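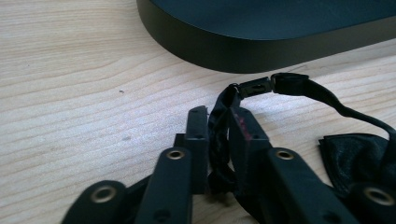
Light wood tabletop with visible grain.

Search this manual Go
Section 4: Oiling and care of the Rolleck table top

1. Clear the table and wipe it with a damp cloth. Let it dry overnight.
2. Sand lightly by hand with 300 grit paper, following the grain.
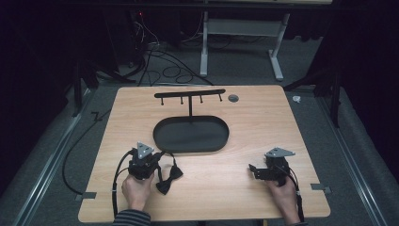
3. Vacuum up the dust – a dry brush will do if the bristles are soft.
4. Apply a thin coat of Arno oil with a lint-free cloth. Wait 20 minutes, then wipe off what has not soaked in.

CAUTION: Oily rags can catch fire on their own. Lay them flat outdoors to dry before disposal.
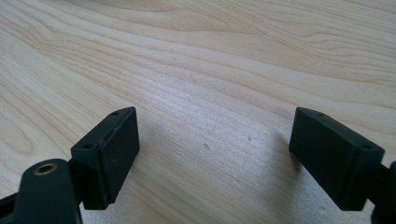
5. Leave the top for a full day before the second coat. Do not sand between coats.

Note: Oil the underside as well. A top finished on one side only may cup in dry weather.

Repeat every January, or sooner if water stops beading.

Share 4 comments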